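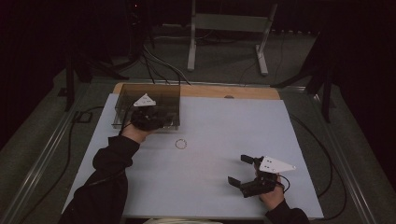

Harish Kartha wrote in to ask why the word "hearing" has three spellings in the same column, and whether we were planning to fix it. We are not. The clerk who typed the Griment Gazette index spelled it three ways, and the index is what we have transcribed. If you want one spelling, there is a column called term_clean, and you may be as happy there as you like.

README for the Griment Gazette Index, version 4

What you are getting

One table of index entries from the Griment Gazette, a newsletter put out by the village of Griment for people who wanted to know when the bridge would be closed. It ran to 46 issues. The original index was kept on cards, in a drawer, in an order that made sense to the person who owned the drawer. Maarja Zariņš typed up the first half and Dzintra Ķēniņš the second, and you can tell where one stops and the other begins by the sudden appearance of semicolons.

Files

index.csv: the entries, one per row
issues.csv: one row per issue, with page counts
notes.txt: arguments we had, lightly edited
LICENSE: do what you want, but say where you got it

Columns in index.csv

term: the heading as typed on the card
term_clean: the heading as we would have typed it
issue: a number, except where it is "Xmas"
page: see below, with patience
card_note: anything penciled on the card, including the shopping

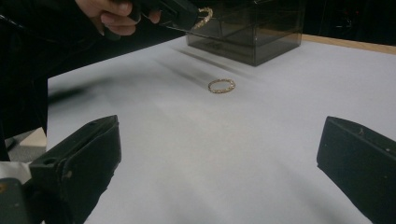
No. 23, p. 9

A typical reference looks like the one above, and if they all did this file would be shorter. The printer, Vaher, restarted the page count with every issue until somebody at the Gazette decided that serious publications number straight through the volume. The change came in the middle of a volume. From then on the page column climbs steadily to 650, at which point the Gazette ran out of either news or paper.

We left both systems alone. To get a page number within the issue, use the first_page column in issues.csv and subtract. Remember to add one back. Liis Sproģis forgot to add one back, and for most of September every obituary in the search page pointed to the recipe opposite.

Known problems

"Xmas" was never given an issue number. Sort it wherever you like.

Cards for the letter Q are missing. There may not have been any.
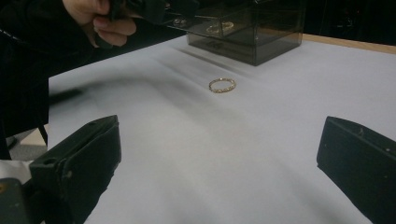

The letter K is another matter, as those cards got damp at some point and dried into a single object. Dzintra got them apart with a butter knife. Where a heading couldn't be read we put [illegible] in term and left term_clean blank, and please don't send us guesses unless you own a copy of the issue.

"Esska, see Prernine" and "Prernine, see Esska" are both real cards. Neither leads anywhere else.

Corrections

Send them to Maarja Jaunzems with the issue, the page and which kind of page you mean. A scan helps. Corrections to the bridge closing dates will be accepted but we can't imagine who is waiting for them.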